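Home | Local | Elections | Opinion | Subscribe

Hedley ballot mix-up leaves 178 voters waiting for corrected forms

By Macarena Olivares
March 3, 2024

The Hedley town clerk's office has mailed replacement absentee ballots to 178 registered voters after the first batch left out one of the two candidates for the Third Ward council seat.

The error affected every absentee ballot sent to addresses in the ward during the first week of mailing. Ballots for the other wards were printed correctly, the office said, and no change has been made to the date of the April election.

Town Clerk Eulalia Cabral said the mistake was found when a voter on Collar Street called to ask why there was only one name listed in a race she knew to be contested. Staff pulled the remaining stock that afternoon and found the same problem on every Third Ward form.

"We signed off on a proof that was missing a line," Cabral said. "That was our job to catch and we didn't catch it."

The missing name was that of Octavio Iturra, a first-time candidate who is running against two-term incumbent Yuk-lan Tseng. Iturra filed his petition on the last day allowed. Cabral said the printer had been working from a list made before the deadline passed and that the updated list was sent but not used.

Voters who received the faulty ballot should get a new one on yellow paper, along with a letter and a postage-paid return envelope. Anyone who has already mailed back the first ballot may vote again using the yellow form. If the office receives both, only the yellow one will be counted. If a voter returns only the original, it will be counted for every race except the Third Ward seat.

That last rule is the one drawing complaints. Iturra said he would like the office to telephone each person who has returned an original ballot and not sent in a replacement.

"People get a second envelope and think it's a duplicate," he said. "They throw it out. I don't believe anybody did this on purpose, but the fix can't depend on everyone reading a letter."

Tseng said she supports the reissue and has asked her own supporters to use the new form. She said she would not object to phone calls as long as they came from the clerk's staff and not from either campaign.

Cabral said 12 of the original ballots had come back before the error was found. Her office has phone numbers for most of those voters and will try to reach them, she said, but state rules do not require it and the office has two full-time employees.

The cost of printing and mailing the replacements will be paid by the printer under the terms of its contract with the town.

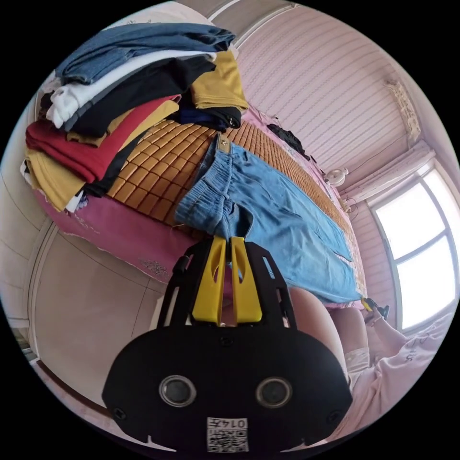

Soledad Olivares, reached at her home on Núñez Avenue, said she had received both ballots and nearly put the second one in the recycling. She said the letter did not mention the Third Ward race until the second paragraph and that the first line should have told people their earlier vote might not count. She has since mailed the yellow form. She is not related to this reporter.

The Third Ward race has been close in the past. Tseng won her current term by 60 votes, and absentee ballots made up nearly a third of the total.

The council will take up the matter at its next regular meeting. A proposal from the Second Ward would require both the clerk and one member of the council to approve ballot proofs in writing before they go to print. Cabral said she has no objection.

Third Ward voters who have not received a yellow ballot can call the clerk's office or stop in at Town Hall during business hours. Replacement forms can also be picked up in person with a signature. Absentee ballots must be in the clerk's hands by the close of polls on election day. A postmark is not enough.

Comments (3)

wardthree_mom
Got mine yesterday. The letter is confusing. My husband had already tossed his and had to go down to Town Hall for another.

R. Skula
The town should count the originals as is and let the printer explain it to a judge. Two ballots per person is asking for trouble.

pete on collar st
They aren't counting two per person, it says so in the story. Only the yellow one counts if both come in.

Related stories
Two file for Third Ward seat as deadline passes
Council puts off vote on Skula Road sidewalk
Town Hall to extend hours before April election
Poll workers needed in First and Third Wards
School budget hearing draws 30 residents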